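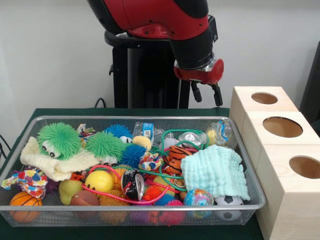 Stachelbälle und ein gelbes Plüschküken im Drahtkorb

Telefonieren aus der Haft: Was von der Zusage übrig ist

Im August hieß es noch, die Gefangenen in Meltwood könnten bald »zu marktüblichen Preisen« nach Hause telefonieren. So stand es in der Mitteilung der Anstalt, und so haben wir es damals auch weitergegeben, mit einem Fragezeichen in der Überschrift. Das Fragezeichen darf bleiben. Der neue Vertrag mit dem Anbieter Zalico gilt inzwischen, die Tarife hängen in den Fluren aus, und wer sie mit der alten Liste vergleicht, sucht die Entlastung ziemlich lange.

Billiger geworden sind die Gespräche ins Festnetz. Schön – nur haben die meisten Familien, mit denen wir sprechen, seit Jahren keinen Festnetzanschluss mehr. Die Minute aufs Handy kostet so viel wie vorher. Neu ist außerdem eine Gebühr für das Aufladen des Kontos, die in der Mitteilung vom August nicht vorkam. Wer in kleinen Beträgen einzahlt, und das tun diejenigen mit wenig Geld, zahlt sie eben öfter.

Auf Nachfrage verwies die Anstaltsleitung an Zalico, Zalico verwies an die Anstaltsleitung. Auch eine Art von Auskunft. Schriftlich haben wir bisher nur, dass der Vertrag 3 Jahre läuft und eine »Überprüfung der Konditionen« vorgesehen ist. Wer überprüft, wann und mit welchem Maßstab, steht nirgends.
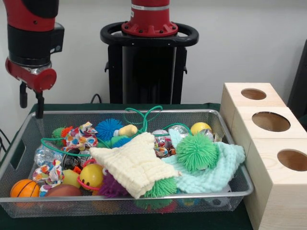
Spielbälle, darunter einer mit Basketballmuster

Die Petition für Tarife wie draußen haben 3643 Menschen unterschrieben. Zur Übergabe kamen 200 Leute vor das Tor in der Vostutley-Straße, viele von ihnen Angehörige. Ein Vertreter der Anstalt nahm den Karton entgegen, bedankte sich für das Engagement und war nach 10 Minuten wieder drin. Seither: keine Antwort, auch keine Eingangsbestätigung.

Stattdessen wird jetzt gern auf das Gutachten des Büros Bortolotti verwiesen, das der Anstalt eine »insgesamt angemessene Kommunikationsinfrastruktur« bescheinigt. Wir haben es gelesen. Es zählt Apparate und Betriebszeiten. Zu den Preisen steht darin ein Absatz, und der gibt die Angaben des Anbieters wieder. Gefangene wurden für das Gutachten offenbar nicht befragt, jedenfalls wird kein einziges Gespräch erwähnt. Ob man daraus ableiten kann, dass alles in Ordnung sei? Wir würden es lassen.

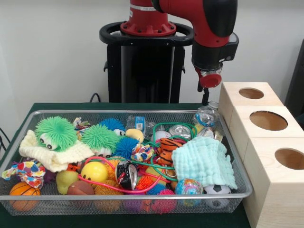 Rebecca Rinaldi hält dagegen, wir redeten den neuen Vertrag schlechter, als er sei: Die längeren Telefonzeiten am Abend seien für sie ein echter Fortschritt, und wer immer nur den Preis anschaue, übersehe, dass früher um die Abendbrotzeit einfach Schluss gewesen sei.

Das stimmt, die Zeiten sind besser. Nur muss man sich die zusätzliche Stunde auch leisten können. Wir haben Akteneinsicht in den Vertrag beantragt und rechnen, nach den bisherigen Erfahrungen, erst einmal mit geschwärzten Seiten. Wer Kontoauszüge mit der neuen Aufladegebühr hat, kann uns gern Kopien schicken, Namen bitte vorher unkenntlich machen.

Stand: 2025-03-29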